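How many folding demos before I stop recording and start training?
Asked 2019-05-22 in Robot Learning, Small Labs and Home Setups

lintcatcher

Hi all! Long-time reader, first time posting more than a one-liner. I'm recording demonstrations for a shorts-folding policy (two-finger gripper, wrist camera, a gray fabric-covered work surface) and I've hit the stage where I can't tell if I'm being careful or just putting things off. The clothes are red with white trim and the pale gray wall behind the table never changes, so it all looks nice and tidy on screen. 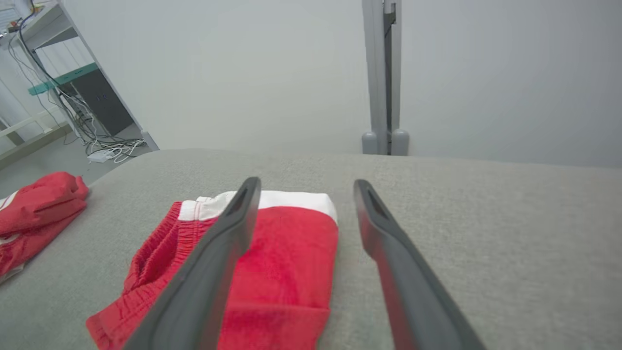
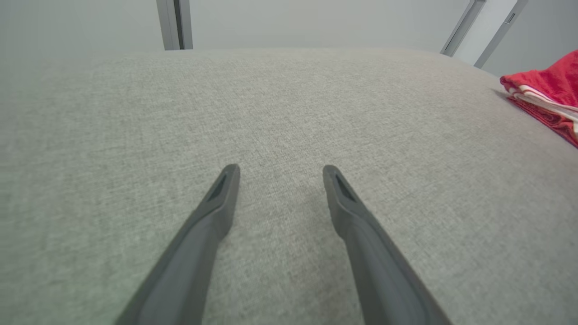

Keep every episode as close to the last one as you can, I was told on the Liritz board, and the thing will learn in a weekend. I followed that advice to the letter and now I'm wondering if I should have.

So, my numbers. I have 461 episodes on disk. I kept 400 and threw the rest into a folder called "bad", mostly dropped waistbands and a bunch where I got lost halfway and just sort of petted the shorts until the timer ran out. I drive the arm by hand with a little leader arm, record the wrist view and the joint angles, and save when I think I'm done. An episode goes: flatten, fold one leg over the other, tuck the bottom up toward the waistband, push the bundle off to the side, let go, back to the start pose.

I did a quick training run last night to see where I was at. The good news is that it folds! If I lay the shorts down flat, waistband away from the robot, it does a pretty decent fold, a bit lopsided but I'd wear them. The bad news is that if I turn the shorts by even a little, or drop them in a heap, it goes through the same motions in the same spot like the shorts were still flat. A couple of times it closed the fingers on nothing at all and carried that nothing very carefully through the whole fold.

What I'd like to know:

Should I record more of the same, or start over with messier starts? I really don't want to start over. My shoulder hurts.

Do I need a second camera? The wrist view gets blocked by the fingers a lot when they're down low over the cloth, and I keep reading that people use one looking down from above as well.

Is the "bad" folder any use or can I free up the disk?

And does the color matter? Every piece I own for this is red. I bought a pack.

Thanks in advance, and sorry for the long post - I type the way I fold.

Comments on this post

pegandline
What's your episode length? If they run very different lengths that can mess with you more than the number of them.

lintcatcher
Good point, I should have said. The early ones are slow, the newer ones are a lot quicker. I got better at it, I guess. I didn't write down when I changed.

pegandline
Hm. Sort by date and watch a slow one and a fast one next to each other. I bet you changed the order of the folds too without noticing. I did.

lintcatcher
Oh no. I just looked. I used to tuck the bottom first.

twotables

OK so I went through nearly the same thing in February with hand towels, and I'm going to save you a month. Don't start over! Your episodes are fine, they're just all one kind of episode, and what you want now is another kind added on top.

The problem you describe, where it folds where the shorts should be instead of where they are, is what you get when the start never changes. The model has the joint angles and it has the picture, and with the garment always in the same place the joint angles tell it everything it needs, so it pretty much ignores the picture. Why would it look? It never had to. Mine did the same carrying-nothing routine and I laughed and then I wanted to cry a little.

What fixed it for me was recording 100 new ones with the towel thrown down. Thrown, I mean that. I picked it up, turned my head away and dropped it, and whatever came down was the start. Rotated, bunched, half inside out, one corner hanging off the table, all good. If you place it "randomly" with your hands and your eyes open you will place it in the same few spots, I promise you. I checked mine afterward by pasting all the first images on top of each other and it was a big blob in the middle and nothing near the edges.

Then I mixed those in with the old ones. I didn't weight them or do anything clever the first time and it already looked way better. Later on I made the new ones show up more often in training and it got a bit better again, but I changed some other stuff at the same time so don't take that as gospel.

Also, and this is the thing I'd push hardest, record some recoveries. Begin an episode with the fold already going wrong. Waistband half picked up, a leg folded under, the bundle pushed too far over. Then fix it and finish. I did 20 of those and they did more for me than any other 20 in the whole set. When your robot closes on nothing it has no clue what to do next, as none of your good episodes ever had that happen in them. You showed it a world where the grasp always works.

On your tuck-first and leg-first mix-up: pick one. I'd pull out the older group and train without it and see. You may lose a chunk of your 400 but a smaller pile that agrees with itself is worth more. If you can't bear it, train both ways and compare, it only costs you electricity.

Red is fine if all you'll ever fold is red. If you want to show it off to your family on somebody's navy blue shorts, well, get some navy blue shorts.

For the shoulder - put the leader arm lower. Elbow resting on something. I had mine up at chest height like a fool and had to take a week off.

Comments on this post

lintcatcher
This is so helpful, thank you! Dumb follow-up. For the recovery ones, do I record the part where it goes wrong too?

twotables
Not dumb. No, leave that out. Set up the mess first, move the gripper to wherever it would be at that moment, THEN hit record. Otherwise you're teaching it to make the mess.

lintcatcher
Ohhh. OK. Yes. That would have been bad.

bernness_garage

more data. always more data. 400 is nothing. also get a second camera

Comments on this post

pegandline
More of the same data is what got them here though?

bernness_garage
more DIFFERENT data then

hem_and_haw

I agree with most of what twotables wrote, so I'll stick to the questions that didn't get picked up, plus a few nags.

Second camera. I'd say yes, but do the thrown-down starts first and see how far one view takes you. I ran wrist-only for a long time at the Dela Peña makerspace and the wrist view is great for the last bit of a grasp, when you need to see the edge of the cloth between the fingertips. Where it lets you down is at the very start and after you've put something aside, when the garment can be off at the side of the picture or gone altogether. A person would just look around. Your robot can't unless you teach it to, and you can! Start every episode by moving to a high pose where the whole table is in view, hold still for a moment, and then go down. It adds a little time to every episode and I found it well worth it. If that still isn't enough, add the overhead one. Just know that the old episodes won't have that second view, so you'd be more or less recording again from scratch, and I know how you feel about that.

While you're at it, decide what else is allowed on the table. If you leave the next garment or the finished one lying off to one side while you work, the robot has to figure out which one it's supposed to go for, and you have to be consistent about it in every single episode. Mine used to finish a fold, back off, spot the finished pile and go unfold it. Very proud of itself. I ended up making a rule that finished ones always go to the right and crumpled ones always wait on the left, and I wrote it on tape and stuck it to the leader arm so I'd quit mixing them up. You can pick any rule you like, or keep a bare table apart from the one garment, but write it down before you record the next batch.

The bad folder. Keep it! Disk is cheap. Go through it again with fresh eyes. Dropped the waistband and then picked it back up and finished? That's a free recovery, just trim off the drop. The petting ones can go. I'd also keep a handful of total failures for later, in case you ever want to train something that tells you whether a fold came out all right. You'll need examples of "no" for that and they're annoying to make on purpose once you're good at it.

How you end matters too. You say you let go and go back to the start pose. Do you stop recording right when you get there, or do you sit for a while? If you sometimes sit there for ages (guilty), the model learns that sitting is a perfectly good thing to do, and then one day it sits at the beginning and never gets going. I trim mine so there's only a short pause at the end, same for all of them. Look for long still bits in the middle too, where you stopped to think or scratch your nose.

Lights. Nobody has brought up the lights yet. Record some in the morning and some at night, with the lamp on and off. I had a policy that only worked after dinner.

Last one, keep a notes file. Date, which garment, fold order, anything you changed. One line per session is plenty. The folks on the Zetorville list have a nice template pinned if you want one, but a plain text file is OK. You just found out you'd switched fold order without knowing it, so I don't think I need to sell you on this!

As for when to stop: I train after every session now, even a short run overnight, and I try it in the morning with a dropped garment. Whatever it gets wrong that morning is what I record that evening. It's a nicer way to live than recording for weeks with no idea if any of it is doing anything.

Comments on this post

lintcatcher
The sitting thing!! It does that. I thought it had crashed. I'm going to go trim everything tonight.

hem_and_haw
Back up the originals before you trim. Ask me how I know.

lintcatcher
Backed up. Found the old tuck-first ones as well, they're in their own folder for now. Moving the leader arm down tomorrow and then it's shorts-throwing time.

twotables
Eyes closed!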